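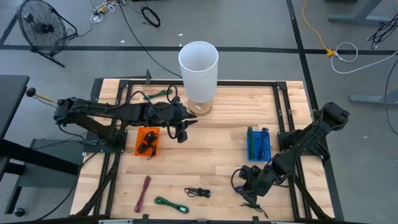
# Open day at Pidovstead Technical College

*Posted February 11, 2026*

I've been meaning to go to this for years and every time it comes up I'm either sick or out of town, so when my neighbor Rhonda Bergeron said she had a spare seat in her car I said yes before she'd finished the sentence. She wanted the upholstery department (she has a wing chair with opinions). I wanted bread. We got both, plus a lot of stairs.

## Getting there

Parking is in the field behind the gym and it was mud. Wear boots if you go. You walk in past the greenhouse, and someone at the front table hands you a map printed on yellow paper where the second floor is drawn upside down compared to the first. We spent a good while looking for the bakery in what was the bike shed.

It costs nothing to get in. Lunch tickets are extra and they had 200 of them, and by the time we'd figured out the map there was already a long line, so my advice is to get the lunch ticket first and look at things second. We did manage to get ours, but the mushroom pie was gone and I had to have the bean one. It was good! I'm still thinking about the mushroom pie.

## The bakery

This is what I came for. The teaching bakery is in the old part of the building, with high windows and a floor that slopes toward a drain, and it smelled so good that people were just standing in the hallway with their eyes closed.

Dong-geon Ahn teaches the first-year bread class and was shaping rye loaves while he talked. He is very fast and very calm. He had a student cut open two loaves from the same dough, one baked in the morning and one baked the day before, and passed slices down the row so we could taste both. I always thought fresh was better, end of story, but the day-old rye was miles ahead – less gummy, more sour, and it held butter without tearing. He says he doesn't let anyone in his class cut a rye until it has sat overnight, and that this is the hardest rule in the whole course.

I asked about my own starter, which has been sluggish since Christmas. He asked what temperature my kitchen was and I said I didn't know, and he gave me a look I last got from my dentist. So I've bought a thermometer.

A few things I scribbled on the back of the yellow map:

- Feed rye starter stiffer than you think, like modeling clay
- Wet hands, no flour, when shaping
- The caraway gets toasted (I've never toasted it!)
- Oven steam for the first ten minutes, then let it all out

They sell what they bake at the end of the day. I got a rye and a bag of rolls with some kind of anise seed in them. The rolls did not make it home.

## Upholstery with Rhonda

Rhonda had brought pictures of her chair on her phone and a scrap of the old fabric in a sandwich bag, and she went straight to the nearest person in an apron, who was Trinidad Rivadeneira. Lucky pick. Trinidad runs the evening class and she took the scrap over to the window, turned it over, pulled out a thread, and told Rhonda the cover was probably the chair's third and that the stuffing under it was likely to be horsehair and worth saving.

Rhonda had been about to throw the stuffing out.

They had a footstool opened up in layers so you could see the webbing, then the springs, then the burlap, and visitors could try tying a spring down. It's a knot I could not get at all. There was a boy next to me, maybe ten, who did it first time and then did mine for me. The second-year students had their finished chairs lined up along the wall with tags saying what each one looked like when it arrived, and a couple of those were truly rescued from the curb. My favorite was a little nursing chair in mustard corduroy. You weren't supposed to sit in them. I sat in one before I saw the sign.

The evening class takes 21 weeks and there's a waiting list. Rhonda put her name on it. She also came away with a bag of tacks and a magnetic hammer, which she waved around in the car all the way home while I was trying to read her the directions.

## The rest of it

We wandered. The dress-making room had a display of coats turned inside out, so all the linings were showing, and I liked that more than I expected to. A man named Baltasar Navarrete was giving a talk in the library on the history of the building, which was a brush factory before the college bought it. The brushes were sold under the name Fliven and he had a case of them: bottle brushes, hat brushes, a tiny one for cleaning mushrooms, and one very long one for cleaning tubas. His talk was supposed to be short and went 60 minutes. Rhonda fell asleep. I thought it was great, especially the part about the two sisters who did all the hand-drawn bristle work and refused to train anyone else until they'd been given a better window.

He pointed out that the window is still there, at the end of the upstairs hall. We went and looked. It is a very nice window, and there's a view clear across to the river.

The print shop was closed for the afternoon by the time we got there, and we never found the stained glass. If you've been and know where it is, please tell me. The map has it next to the bakery, and it is not next to the bakery.

Last stop was the cafe, run by the hospitality students. Coffee was fine. The lemon cake was better than fine and I asked who'd made it, and they brought out Octavio Echeverría, who is in his final year and went bright red. He uses the whole lemon, boiled and then blended up, peel and all. I've tried it at home once since. Mine was bitter, and I think I took too thick-skinned a lemon.

## If you're going

The next one is in August and it's a bigger day, with the plant sale and the band. The 26 bus stops right at the gate, so you can skip the mud if you'd like to keep your shoes. Bring cash for the bakery, as the card reader was acting up all day. Go to the bakery early to watch and then again at the end to buy. The upstairs restrooms have no line.

Wear layers too. The bakery is roasting and the library is freezing, and I carried my coat from one to the other about as badly as a person can carry a coat. I left my scarf somewhere, green with a white stripe, and I've called the front office and they're looking.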